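# Tabletop

A **tabletop** (also **top** or, in the contract furniture trade, **worktop panel**) is the flat upper part of a table, carried by legs, a pedestal or a frame. It is usually made and priced separately from the base, and in schools, offices and dining halls the two are often bought from different suppliers. The term covers fixed, folding and extending tops. Kitchen benchtops, which are fastened to cabinets, are normally treated as a separate class.

## Construction

Solid timber tops are glued up from boards laid side by side. Timber swells and shrinks across the grain as humidity changes, so the top is held to its base by slotted brackets, buttons or figure-eight fasteners that let it move. A top screwed rigidly to its frame may split or cup.

Most tops made in volume have a core of particleboard, medium-density fibreboard or plywood. The face is covered with veneer, high-pressure laminate or a melamine-impregnated paper. A balancing sheet is applied to the underside to limit bowing. The edges of the core are then closed with one of the following:

- a glued strip of plastic or veneer
- a solid timber lipping
- a cast or sprayed polyurethane edge
- a formed edge, in which the face material is bent over the front of the core

A plastic edge strip 2 mm thick can be rounded slightly at its upper corner. Thinner strips are trimmed flush and are more easily chipped. Water enters a board-cored top mainly at the edge and at drilled holes, and swelling at these points is a common reason for replacement.

## Colour and gloss

Light neutral colours are widely used for shared tables. Dust and fine scratches show less on them than on black or dark brown, although ink and tea stains show more. 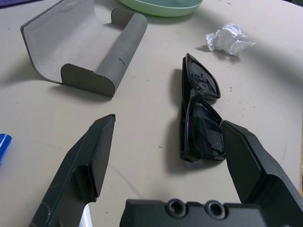 Gloss is measured with a meter that directs light at the surface at a fixed angle and records how much is reflected in the mirror direction. Matte tops scatter most of the light and are preferred for reading and drawing. High-gloss tops reflect ceiling lights and windows as bright patches, which can make print hard to read. Colour has a separate effect, and the two are often confused in purchasing documents. A light beige top gives strong contrast with dark articles, so a folded pair of black sunglasses is easy to find on it, and the soft shadow beside the glasses also remains visible. Very dark tops reduce both effects. People with low vision may be better served by a plain surface than by a strongly patterned one.

Texture is specified apart from gloss. A fine pebbled texture hides wear but holds grease, and takes longer to wipe clean. Smooth faces clean quickly and show abrasion sooner.

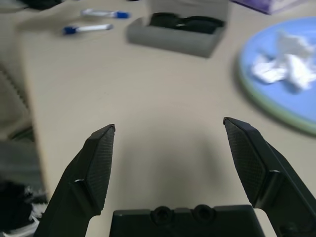
*Pale beige tabletop with a smooth, slightly glossy surface.*

## Dimensions

The height of the finished surface depends on both the base and the thickness of the top. A change of top can therefore alter the clearance below a table even where the base is kept. Overhang is the distance by which the top projects beyond the frame. Too little brings the legs into the sitter's way, and too much allows the table to tip when a load is placed on the edge. The Ramcombe furniture schedule, revised in March, limits unsupported overhang to 200 mm at the ends and requires a stiffening rail under any longer projection.

Mass matters where tables are moved often. The largest top in the Clegg range of folding tables weighs 48 kg without its frame and is listed as a lift for two people. Lighter tops use a honeycomb core of kraft paper between thin skins, with solid blocks let in where the legs are fixed.

## Joined tops

Larger surfaces are made up by placing two or more tops edge to edge. The sections may simply be pushed together, or they may be held by hooks, clips or sliding bolts mounted underneath. Extending dining tables use wooden or metal dowels in the meeting edges to keep the leaves level.

The seam is the weakest feature of a joined surface. A difference in height catches paper and the feet of dishes, and an open gap collects crumbs and lets liquid through to the floor. Rounded upper edges make the seam more noticeable, even when the sections are level. Adjustable feet correct most differences on an uneven slab, but they must be reset each time the tables are moved. 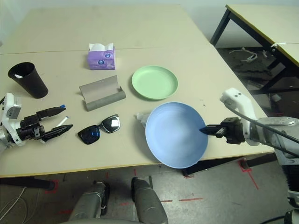 According to Vandier, loose sections should be linked wherever people sit along both sides, as a table that is only pushed into place will creep apart during use. Hernine takes the opposite position in its fitting notes, and advises against permanent links in rooms that are rearranged daily.

## Care and repair

Board-cored tops are cleaned with a damp cloth and mild detergent. Abrasive powders dull the face and cannot be reversed on laminate or melamine. Oiled timber needs periodic re-oiling. Lacquered timber can be sanded and refinished if the damage has not passed through a veneer.

A lifted edge strip is refixed with contact or hot-melt adhesive after the old glue is scraped off. Swollen particleboard does not return to its original thickness when dried. Small chips in laminate are filled with coloured paste, and larger damage is usually dealt with by fitting a new top to the existing base.

## See also

- Benchtop
- Edge banding
- Trestle table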